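Subject: Re: [linens] Folding the green cloths for the Bollum shelves

On the MacLeod Hall order, the last batch of green cloths went out with the folds all over the place. Half were in thirds and half in quarters, and the stacks would not sit flat in the Bollum crates. I'd like us to settle on one fold before the next 600 come through in March.

An earlier message said:

> We have always done quarters, long side first. It's quick and
> anyone can pick it up in a few minutes. The trouble is the
> hem. If you start with the hem crooked, the whole thing comes
> out as a wedge and by the time you have 80 in a stack it
> leans. I don't think thirds will fix that. Also, can we
> please stop using the short table for this? The cloth
> hangs over and drags itself crooked.

I agree about the hem, and I agree about the short table. Let's use the long one by the Tumeo press and keep the short one for napkins.

On the fold itself, I still want thirds. The Bollum crate is narrower than the old Desska one, and a cloth in quarters is too wide by a couple of fingers. People have been pushing them in and the edges curl. In thirds, then in half, they drop in with room on both sides.

For the start, take the cloth by the two top corners and hold it up with the lower edge down near the table. Look at the top edge before you do anything else. If it dips in the middle, move your hands apart until most of the slack is gone. If one corner is higher than the other, fix that too. Then lower it and lay it away from you.

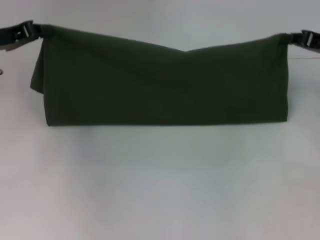
Desska list member replied that pulling the top edge tight is fine for the cotton but not for the blend, which stretches at the corners and then won't lie square. The suggestion was to leave a little dip with the blend and smooth it out by hand once it's down. I have no objection to that. The blend is only a small part of what we do anyway.

Other points from last month:

Stacks of 6, turned end for end, so the thick sides don't all land together. Tie with the flat tape. String leaves a mark.

Labels go on the short side of the crate, facing out. MacLeod sent two crates back to us unopened because they couldn't tell green from black without lifting the lid.

Cloths with a pulled thread go in the mending bin, folded any way you like. Please don't put them back in the pile for someone else to find.

If you have a strong case for quarters, post it before the end of February. After that I'll write up the sheet for the wall.

Linens list | Contact the list owner | Copyright Tumeo Linen Service | Back to top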